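Folding long sleeves: a thread, because I have finally cracked it and I am way too happy about it

The light blue one, still at the stage where the sleeves do whatever they like:
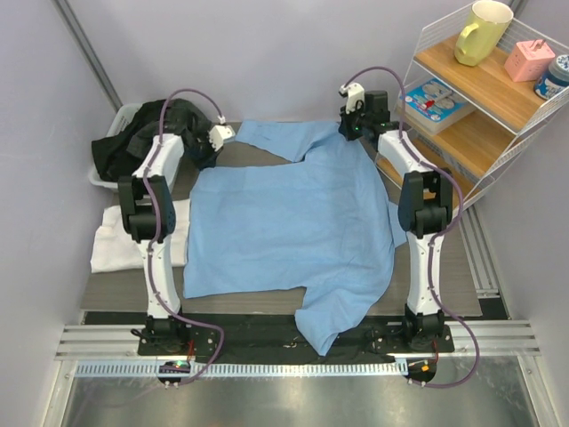

Laundry Notes, no. 6, p. 2

1/ I've been folding shirts badly for my whole adult life. Then in May my friend Kulsoom Hayat showed me her drawer and I went a bit quiet. Every single thing in it stood up on its own!

2/ Big things first. Give yourself a whole table. I used to do this on my knee in front of the TV and then wonder why it all looked like a dropped napkin. A big light blue thing like this one takes up most of a tabletop before you've even dealt with the sleeves.

3/ Body first, sleeves second. Get the hem straight and smooth up from there with flat hands. Shallow creases are fine, leave them. It's the gathered bits up near the sleeve that come back to haunt you – pull those out now.

4/ Sleeves! One stretched out, one twisted and hanging over the front of the table, that's how mine always start. Pick up the hanging one by the cuff, give it a little shake and let it untwist itself. So satisfying.

5/ Then sleeve across the back, side in to the middle, same on the other side. You want a long strip. Fold the strip in 3 and stand it up. If it flops, your strip was too wide (mine was too wide for weeks).

6/ Dark clothes stay in their basket until the light ones are done. Raphaël Lebrun says this is fussy. Raphaël Lebrun has gray lint on all his white cloths, so.

7/ A shelf within reach of the table is the best thing ever. Finished pile goes straight onto it and doesn't get leaned on, sat on or knocked over. I like the wire kind with a bit of wood, you can see what's on every tier.

8/ Someone asked about hoodies. Same method, hood folded down flat over the body before you do the sides – it makes a fat little parcel but it does stand up, I promise.

9/ Fitted sheets next time. I've got two of them waiting and I'm weirdly excited.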